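Drorby wood wax, the small tin. Four months in

Rating: 4 out of 5
Would buy again: yes, prob the bigger tin

Quick one bc I'm between things and I promised I'd write this up in January and didn't.

Got the Drorby after the oil I used to use got discontinued. Clear, not the tinted. Paid 19 dollars for the small tin, which felt like a lot for something the size of a shoe polish. Shipping was free over some amount so I threw in a pack of the pads too. Skip the pads. More on that.

What I've put it on so far: a brown work table, two stools, a cutting board I don't cut on anymore, the handle of a garden fork. Table was the main job. Everything else was me having wax left on the rag and not wanting to waste it.

Smell first, everyone asks. It's fine. Bit like crayons and orange peel. Gone by the next morning with a window open. The old oil stunk up the place for a week and my eyes watered. This one you could do in the evening and eat dinner in the next room. I did.

Putting it on. The label says thin coat and they mean THIN. I did not do thin the first time. Scooped it out like butter, rubbed it around, went to bed. Came back to a sticky mess that picked up every bit of lint in the house. Had to take it off with mineral spirits and start over, whole evening gone. Second try I used maybe a quarter of what I'd used before, worked it in small circles, waited twenty minutes, wiped it all back off like I'd changed my mind. Much better. Dry to the touch by breakfast.

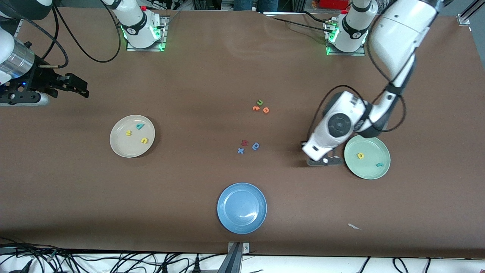
Second coat the day after. Third coat a week later and I'm not sure the third one did anything. If you're in a rush do two and stop.

Prep matters more than the wax imo. I went 120 then 180 then 220 by hand and my shoulder let me know. Tianyou Guo, who I share the workshop with, told me to wet the wood a little between the last two grits so the grain stands up and you can knock it down again. Did that on the stools, not on the table. Stools are smoother. Wish I'd listened sooner. Vacuum the dust, then wipe, then wipe again. Any dust you leave in there is in there for good, feels like sandpaper under the wax.

The finish. Low sheen, not shiny. If you want glossy get something else. Color went a shade warmer, wich I like. On the stools (much paler wood) it barely changed anything. It feels like wood and not like plastic, that's the whole reason I buy wax in the first place.

How it holds up:

Water. Good for spills you catch. A glass left overnight gave me a faint ring. Rubbed a bit more wax on the ring and it mostly went, I can find it if I look for it.

Coffee. Fine. Left a drip for an hour, wiped right off.

Hot stuff. No. Set down a mug straight from the microwave and got a cloudy spot the shape of the mug. Still there. The tin does warn you, in tiny print on the bottom. Use a coaster.

Scratches. It's a wax, it scratches. But you just rub more in where the scratch is, don't have to redo the whole top. With the varnish I had on my last table you'd be sanding the entire thing for one dumb mark. Biggest plus for me by far.

Tape. Somebody stuck masking tape down and it lifted a little of the sheen when it came up. Touched it up in two minutes. Now I know.

Cleaning is a damp cloth and that's it. Don't use the spray kitchen stuff, it strips the wax. I did it once out of habit and that patch went dull and had to be redone.

Ok the pads. Drorby sells white pads in a pack of six and they shed. Little white fibers all through the first coat, you see them when the light is low. Old cotton t-shirt worked better and cost nothing. Don't use a colored one, mine was navy and it left a blue-ish streak on the first stool. My fault.

The lid. Why is the lid like this. It's a press on lid, no tab, and once there's wax in the rim it glues itself shut. I open it with a flat screwdriver and the rim is all bent now so it doesn't seal right, and the top layer has gone a bit dry and crumbly. Still usable if you dig under. But for the price give us a screw top!! That's the star off.

Compared to others. I had half a can of Itlow hard oil from before. Itlow is tougher, handles heat better, but takes days to cure and you can't patch it without a visible edge. For a kitchen table with kids I'd go Itlow. For a work surface that gets banged up and fixed up all year, Drorby. Zixuan Deng uses the Zeng paste on her shelves and lent me some to try on a scrap. Softer, easier to spread, smells stronger, and it was showing fingerprints after a day. Not for me but its cheaper, and for shelves who cares.

How far does it go. Small tin did two coats on the table top, the stools, the bits and pieces, and I've got a third of the tin left even after the butter incident. Didn't do the underside of the table. Probably should have, people say it stops the top from cupping. Hasn't cupped so far.

Oh and the rags. Lay them out flat outside to dry or drop them in a bucket of water, don't ball them up in the trash. Mine says so on the side of the tin, and I'd do it anyway with anything that has oil in it.

Customer service, since someone asked on my last review: emailed them about the lid, got an answer at 7 the next morning, polite, no replacement offered. They said they're looking at the packaging. We'll see.

Pros: easy to patch, mild smell, nice color, a little goes a long way
Cons: lid, heat marks, the pads, price

Will update after the summer when the workshop gets humid. If it goes tacky again I'm knocking off another star.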